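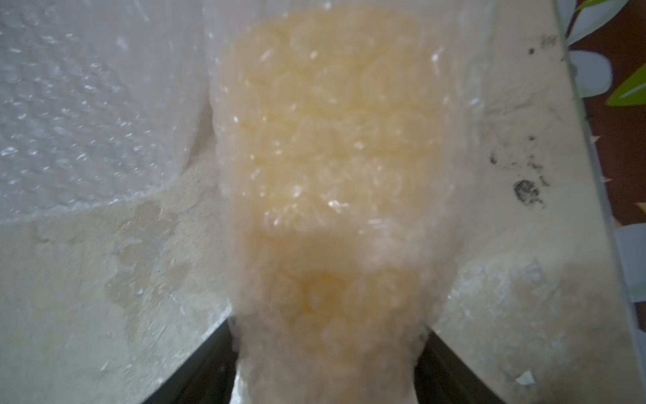
**Re: [bench-arms] Grarura two-arm kit, worth it for a small shop?**

From: Hilkka Rantala

Rizwan Jadoon wrote:

> We're thinking about the Grarura kit from Fodel for packing small goods. The price on their page is 1,988 for the pair of arms with grippers, and the frame is extra. Has anyone on the list run one for more than a demo? I mostly want to know how it does with bags and with things that aren't boxes. Raimo says to wait for the Valtonen version but I can't find a date for that.
>
> Also, does the support plan get you anything?
>
> Rizwan

Hi Rizwan,

We've had the kit since August, so I can answer most of this.

The price is right for the arms. We bought the frame from Fodel too, and I'd do that again. The front rail lined up with the arm bases the first time, and Seija had both arms moving by lunch. Budget for longer cables. The ones in the box are fine until an arm reaches toward the back corner, and then they pull.

Soft bags are the weak spot. The fingers are stiff and flat, so you want to take a bag by the narrow end and keep the speed down. If you go for the full part, it slides or the contents shift and the arm ends up somewhere you didn't plan. Clear film is also hard on the wrist camera because of the glare. Moving our overhead lamp helped more than any setting did.

Cups, goblets and small cylinders are much easier. Lenni uses these for testing both arms at once:

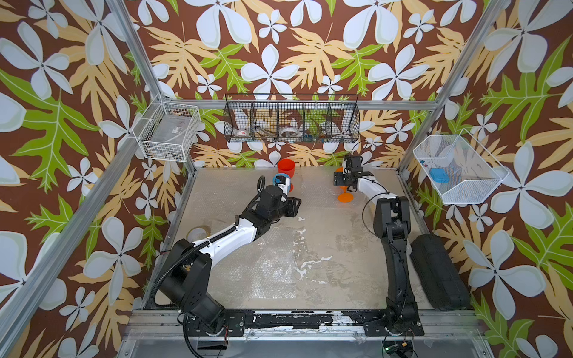 *Left arm with a small white cylinder, right arm at the orange goblet.*

The wire baskets on the walls are worth having. We keep tape in the back one and it stays out of the way of the elbows. Check your clearances before you hang them, though - we moved one twice.

Wear so far: about 3,000 cycles on the left arm and fewer on the right. The left gripper got a little play in it after the first 1,000 and Fodel sent new finger screws without any argument. I haven't had to open a joint.

On support, we paid for the Hovus plan for 2 months and dropped it. They answered quickly, but most of the answers were in the manual already. If you have someone who can read a wiring diagram, skip it and keep the money for spare fingers.

I don't know anything about the Valtonen version either. If Raimo has a spec sheet I'd like to see it, mainly the payload at full reach.

If most of your work is bags, ask Fodel for the soft finger pads before you order. They weren't listed when we bought ours and I haven't tried them.

Hilkka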